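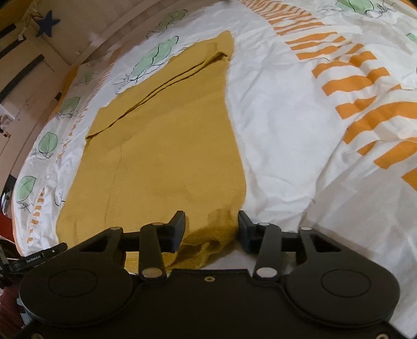

About Flostdale

Flostdale is a garment care workshop specializing in knitwear. We wash, block, mend, fold and store sweaters for private customers and for small clothing stores. Vaughan Ngata opened the workshop in Livitz, and Ferdinand Strebel runs the mending bench.

What we handle

Wool, cotton, alpaca and blended knits, hand or machine made. We do not accept leather trim, fur or beaded pieces. The current intake limit is 86 garments per week. Storage capacity is 347 garments.

How we work

Each piece is laid out flat on a clean surface on arrival and checked along the seams, cuffs and hem. Loose stitches are marked with cotton thread. Measurements are taken at chest, body length and sleeve, and are entered on the garment card before washing.

Knits are dried flat. We do not use hangers at any stage, as the weight of the garment pulls the shoulders out of shape.

For storage, the sleeves are folded across the body first and the hem is brought up toward the neck. Heavy gauges get one fold and fine gauges get two. Folded pieces go into cotton bags, with no more than four to a shelf.

Stores and repeat customers

Store accounts are handled through our Kushnir counter, which also takes drop-offs from the public. Mending estimates are issued in writing and stay valid until the end of the following month. Storage accounts renew every March.

Page last revised April 19, 2025.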